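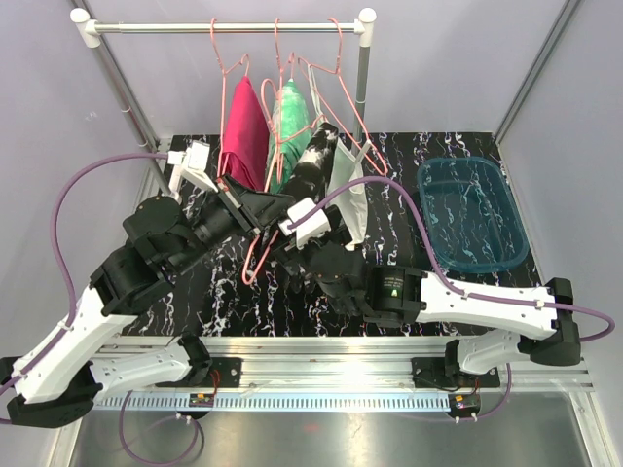
Trelus Climbing Access Group Reopens North Wall at Cudon

The north wall at Cudon will reopen to climbers on Thursday after a season of rebolting and trail work. The Trelus Climbing Access Group replaced the anchors on 9 routes and moved two of them away from a band of poor rock near the top of the wall.

The work was led by Antonina Stelmakh, who wrote the current guidebook to the area. Old expansion bolts on the slab routes came out and glue-in stainless bolts went in, using the original holes where the rock allowed it.

"Most of the old hardware on the slabs had rust behind the hangers," Stelmakh said. "The lines and the grades stay the same. The first bolt on Hordiienko is lower than it was, with the agreement of the first ascent party."

The approach trail now leaves the road at the upper pullout and passes a summit marker at 2268 meters before dropping to the base. The lower gully remains closed – loose blocks are still sitting above the fixed line.

Climbers will need a 70-meter rope to lower from the two relocated anchors. Dogs must stay on a leash on the approach. The wall closes again in December.

Updated topos are posted at the Sinent trailhead. Questions about the bolting work can be sent to Fletcher Bright, access coordinator, through the group's website.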